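Foro de ayuda > Robótica educativa > Brazos y pinzas

El brazo se lleva la sartén por delante al coger la caja

Pregunta publicada el 15 de julio
Visto 2374 veces

Hola a todos. En el club Stistach preparamos el ejercicio de «recoger la cocina» para la muestra de septiembre: el brazo tiene que sacar una caja de cartón de una sartén y dejarla en un plato. Dicho así parece cosa de una tarde. Llevamos 9.

Hemos grabado 200 demostraciones teleoperadas y la política entrenada hace siempre lo mismo: baja muy decidida, un dedo de la pinza toca el borde de la sartén y el conjunto entero se va de paseo por la mesa. Con la fruta de juguete no falla casi nunca, cosa que en la muestra no impresionará ni a los abuelos.

¿Grabamos más demostraciones o el problema es otro? El programa es Plonex, con los valores de fábrica.

3 respuestas

Respuesta 1
Más datos. Siempre más datos.

Respuesta 2 (aceptada por quien pregunta)
Antes de grabar otras 200 veces el mismo error, mirad la orientación de la pinza al bajar. En el taller de Pletetcombe nos pasó algo muy parecido: quien teleoperaba giraba la muñeca a ojo, cada vez de una manera, y el modelo aprendió el promedio de todas, que no servía para ninguna.

Lo que nos funcionó:

Agarrar la caja siempre por los lados largos, con un dedo a cada lado. Si la caja llena casi toda la sartén, a lo largo no hay sitio para meter los dedos.

Parar un momento encima de la caja antes de bajar. En Plonex se puede fijar una altura de espera; nosotros dejamos 300 mm -- cuestión de gustos, pero con menos rozábamos el borde.

Tirar las demostraciones en las que la sartén se mueve. Duele, ya lo sé.

Poned también una foto de la mesa, que sin ver la colocación estamos adivinando.

Edito: han subido la foto y la copio en mi respuesta para que no se pierda entre los comentarios. La caja roja y blanca va tumbada a lo largo, más o menos en la misma dirección en que apuntan los dedos. Yo giraría la muñeca un cuarto de vuelta, o la caja, lo que proteste menos. Y apartaría los dos cuencos mientras probáis, ya habrá tiempo de complicarse la vida. 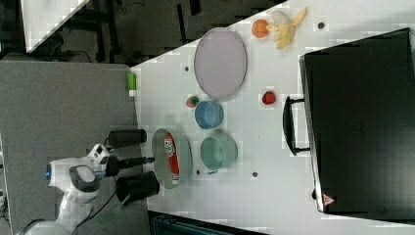

Respuesta 3
Nosotros usamos el Fraser con ventosa y no tenemos ese problema. Tenemos otros. La ventosa va de maravilla con el cartón liso y fatal con un plátano, así que si en la muestra también hay que coger fruta, olvidad lo que he dicho. Lo del cuarto de vuelta me parece bien. Por lo demás, un poco de antideslizante debajo de la sartén y a otra cosa -- mirad antes si las bases lo permiten, que a nosotros nos lo quitaron el mismo día.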